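Ridgeway Cottage: My Walk-Through Before Guests Arrive

We rent out our place on Ridgeway, just outside Clornotville, to families with small kids, and I go through the same safety list before every stay. A few people have asked me to share it, so I typed it up with my notes from the August round left in. My comments are chatty because I write them while I'm walking around with a cup of coffee!

OUTSIDE AND FRONT DOOR

Porch steps, no wobble: OK
Second step still creaks but it's solid. I jumped on it a few times to be sure (the neighbors got a show).

Handrail tight: FIXED
One screw had backed out near the top. I put in a longer one and it hasn't budged.

Porch light: OK
Swapped the bulb anyway while I had the ladder out.

Door latch works from inside without a key: OK

House number readable from the road: NEEDS WORK
The vine is back over the last digit. I trim it every summer and it laughs at me. An ambulance driver shouldn't have to guess, so this gets done before anyone checks in.

SMOKE AND CARBON MONOXIDE ALARMS

Hallway smoke alarm: OK
Upstairs smoke alarm: OK
Bedroom smoke alarm: BATTERY REPLACED
It passed the test button but sounded a little weak to me, and I'd rather spend the money on a battery than lie awake thinking about it.
Carbon monoxide alarm by the furnace closet: OK
Date on the back checked. Still has a few years in it.

KITCHEN

Fire extinguisher on its hook, needle in the green: OK
Stove knob covers on: ONE MISSING
Found it in the silverware drawer. It's back on.
Cleaners in the high cabinet, latch catches: OK
Knives in the block at the back of the counter: MOVED
Somebody had put them in the low drawer. I moved them back and put a label on the drawer, big letters, can't miss it.
Cords tucked behind the toaster and kettle: OK

FAMILY ROOM

Bookcase strapped to wall: OK
TV strapped: OK
Blind cords up and wrapped: OK
I've been replacing these with cordless ones a window at a time and I have two windows to go.
Toys checked for splinters, cracks and small parts: OK
I go through the whole bin every time, even the boring stuff. Anything with a loose wheel or a cracked edge goes straight in the trash, and I don't keep a "fix it later" pile anymore (I had one, it got huge).

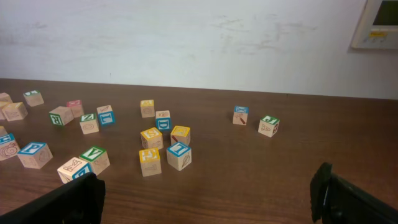
How often should the straps on heavy furniture be checked?

I do it before every stay, and it takes a minute or two for the whole house. Grab the piece near the top and pull toward you. If it moves more than a tiny bit, look at the wall screw first and make sure it's in a stud. Also check again any time you've moved the furniture to vacuum behind it, which is how I once left a dresser unhooked for a whole month.

BATHROOM AND HOT WATER

Water temperature at the tub: TOO HOT, TURNED DOWN
Mine had crept up to nearly 130 on the thermometer, which is way too hot for a little kid. I set the heater lower, waited until after lunch and tested again. Much better.
Non-slip mat, suckers all there: OK
Medicine cabinet emptied and latched: OK
Outlet by the sink trips and resets: OK
Toilet lid lock: OK, but guests hate it. It stays.

STAIRS

Gate at top, screwed in: OK
Gate at bottom: LOOSE
This one is the Muvetti pressure gate and it needs a turn on the knobs every few weeks. I tightened it, leaned on it, tightened it some more.
Carpet runner flat on every step: OK
Light switch works top and bottom: OK

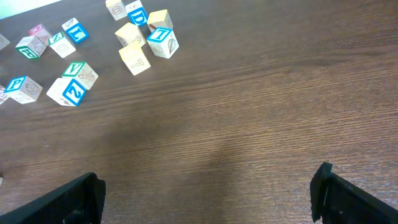

The stairs are where I slow down the most, by the way. I go up and down once in socks and once carrying a laundry basket so I can't see my feet, and if anything catches I stop and sort it out right then. That's how I found a lifted tack last spring.

BACKYARD

Gate closes by itself and latches: SLOW
It gets there, eventually. I oiled the hinge and I'm picking up a new spring at Flondano Hardware.
Shed locked: OK
Rain barrel lid on and clipped: OK
Swing chains and bolts: OK
A bit of rust on one hook. I'm watching it.

PAPERWORK FOLDER

Emergency numbers on the fridge: OK
Spare key in the lockbox: OK
Repair costs: I set aside $400 a year for this kind of thing and the alarms, straps and gates all come out of it.

STILL OPEN

Cut back the vine
New spring for the yard gate
Last two window blinds
Reorder stove knob covers, two packs this time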